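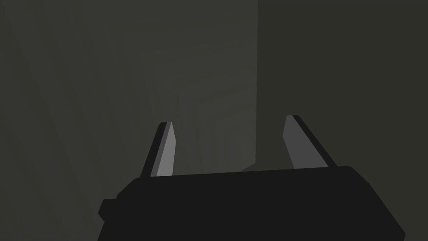
Does a printed brochure help a physical therapy practice keep its patients to the end of a care plan?

In the clinics studied, it helped modestly, and mainly when a staff member went over the brochure with the patient at the first visit.

4. Results

4.1 Completion of care plans

The practices in Lakham and Orozco enrolled 200 new patients between them. Each patient was assigned either to receive the Ekeo brochure with a short talk at the front desk or to find the same brochure on a rack in the waiting area. Patients in the first group completed their planned visits more often than those in the second. The difference was larger in Lakham, where the care plans were shorter and most patients lived near the clinic.

Staff at both sites reported that questions about cost came up earlier when the brochure had been discussed in person. Tveit and Hägglund observed the same pattern in their earlier work with dental offices, although their patients were older and had more generous coverage. We did not collect income data and cannot say whether the effect depends on ability to pay.
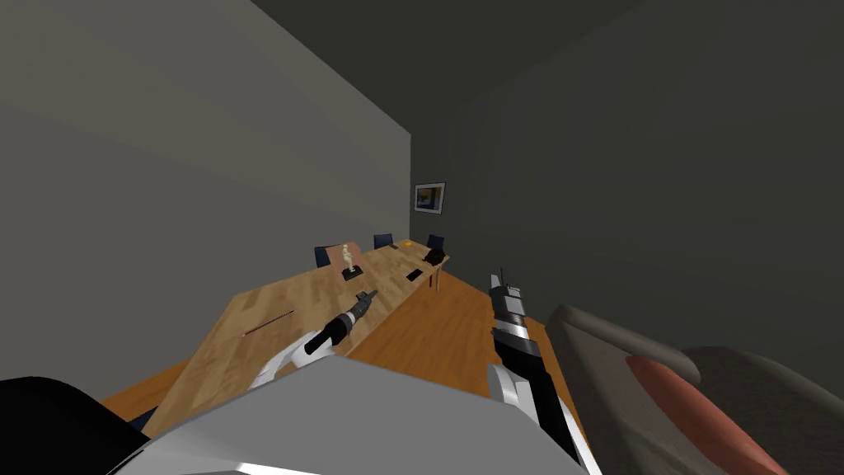
Figure 3. Conference table with two robot arms, simulated view.

4.2 Recall of the brochure

Patients were interviewed by telephone 52 days after the first visit. Those who had received the talk were more likely to remember the section on home exercises and the page listing fees. Recall of the opening page, which describes the history of the practice, was low in both groups. Several patients stated that they had kept the brochure only for the telephone number.

Interviews in Orozco were delayed in November by a change in the scheduling software supplied by Skastomo. The delayed interviews were kept in the analysis. Leaving them out did not change the direction of any result.

4.3 Referrals

Referrals were taken from the intake form, which asks new patients how they learned of the practice. Over the study period the two practices received 1573 forms, and many left this question blank. Among the completed answers, family members were named most often at both sites. The brochure was seldom mentioned by itself. We therefore treat the referral results as descriptive and do not report a test of significance for them.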